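Press Briefing Claims Checklist, with Comments

Used at the Yorath desk for any briefing by an official spokesperson: governor's office, mayor, agency, campaign. Fill it in before you file. Comments under each item are from whoever last argued about it. Revised in May.

Reviewed by: Rebecca Ferraro
Comments by: Hemi Prendergast, Morenike Ogunleye

1. Did the spokesperson answer the question that was asked?

Yes / No / Partly

Write the question out word for word, then the answer. Do it from the recording. In the transcripts from the governor's office the questions get shortened, and a shortened question always looks better answered than it was.

HP: I went back over 112 questions from the spring session and marked 13 as straight answers. Rebecca thinks I'm too harsh. She marked the same set and was kinder, but she was also counting "I'll get back to you."

2. If they promised to follow up, did they?

Yes / No / Still waiting

Put down the time you asked and the time you heard back. "Still waiting" becomes "No" at the end of the next working day. We used to leave these open for weeks and they quietly fell off the sheet.

MO: A follow-up that says "see my earlier remarks" is a No.

3. Is there a number in the statement, and can you find it anywhere else?

Found / Not found / Found but different

Last session's example is still the best one. The press office said the Tulwood road package would support 2875 jobs. The package's own budget note has no jobs figure at all. When asked, they said the number came from "modeling." We asked for the model and got the press release back.

HP: "Support" is the word to watch. It can cover a person who already has the job and will go on having it. If they won't say "create," don't write "create" for them.

4. Was the claim new, or was it a rerun?

New / Repeated / Repeated with a new number

Search the archive first. The Kokwood clinic money has been announced three times by my count, each time with a ribbon and a fresh quote. It's the same money.

MO: The third story we ran didn't mention the first two. That one is on us and not on the podium.

5. Who is the unnamed source?

Named / Known to editor / Unknown

"A senior official" who says exactly what the spokesperson said an hour before is very likely the spokesperson. If the editor doesn't know who it is, the quote comes out. Kayode Igwe asked for an exception to this in the pension story and didn't get one. He's still sore about it, and I'd still say no.

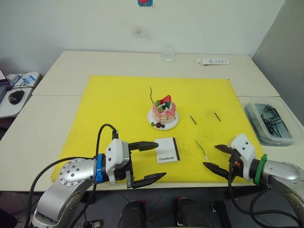 6. Did a joke take the place of an answer?

Yes / No

People on the desk laugh at this item, and then they tick Yes more often than they expected to. A friendly press secretary is pleasant to be around. Reporters repeat the joke in the copy, it fills the space where the answer would go, and the reader comes away thinking something was said.

HP: I like the man too. I don't see what that has to do with the water bill.

7. Has a past mistake been corrected in public?

Corrected / Clarified / Left alone

"Clarified" means they put out a different statement and didn't admit the first was wrong. Link to both. If the mistake was left alone, mention it the next time the subject comes up, every time, until it's dealt with.

RF: Within reason, please. One sentence, not a paragraph.

8. Would we let the other party's spokesperson get away with it?

Yes / No

Swap the names and read it again. Amber Dijkstra suggested this item and I was against it, on the grounds that everybody will tick Yes and feel good about themselves. So far everybody has ticked Yes. I'd like to see the swapped version in writing before I believe a single one of them.

9. Polls and surveys quoted from the podium

Full results seen / Summary only / Nothing seen

Ask for the question wording, the sample size and who paid. The Prodero survey quoted in the transit fight had 200 people in it, and the office paid for it. That was on the last page. It was described at the podium as "what folks across the state are telling us."

MO: If it's summary only, we don't lead with it. I'd go further and not use it, but I was outvoted.

Sign-off

Reporter initials, editor initials, time filed. Sheets with every box ticked in the same pen stroke go back to the reporter.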